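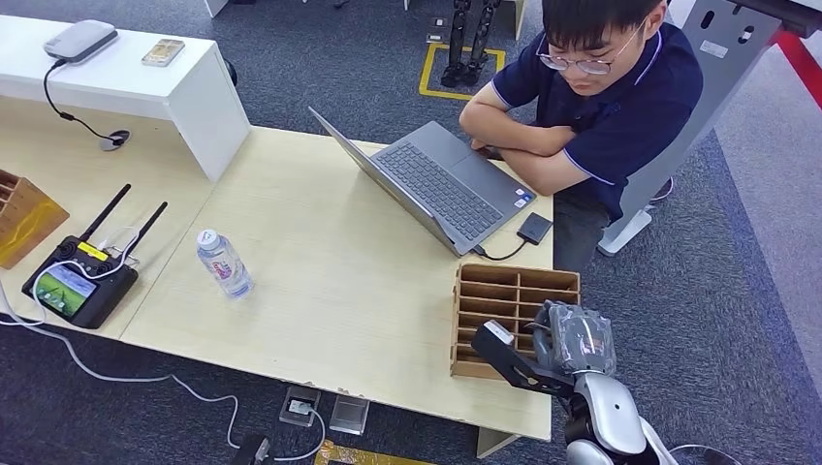 The Great Desk Sort, Part Two

So the cardboard organizers stay! I went back and forth on this all through January, because I'd seen a really handsome bamboo one from Riis, and then I remembered that cardboard costs me nothing and I can cut it when I change my mind (which I do, constantly).

The one with the square slots is my favorite. Small stuff goes in it: adapters, screws in little bags, the earbuds I keep thinking I've lost. The other one lives at the far left end and gets whatever is too long for a slot.

Cables are still a mess. White ones looping over the edge and down to the floor, and I catch my foot on them every single time I get up for coffee. Lutfa Sultana told me to run everything through the grommet hole in the desk, and okay, one black cable is going that way. One! It's a start.

The L shape was worth it, though. You can lean on it with both arms, have a laptop open, and there's still room for a water bottle to lie on its side. The chipped front edge bugs me less than I thought it would. I might try a wax filler on it next, if I can find a pale enough color.

Part three will be the white shelf behind it.

Home | Older posts | Desk stuff | About | Contact

© Grondgate Notes. Back to top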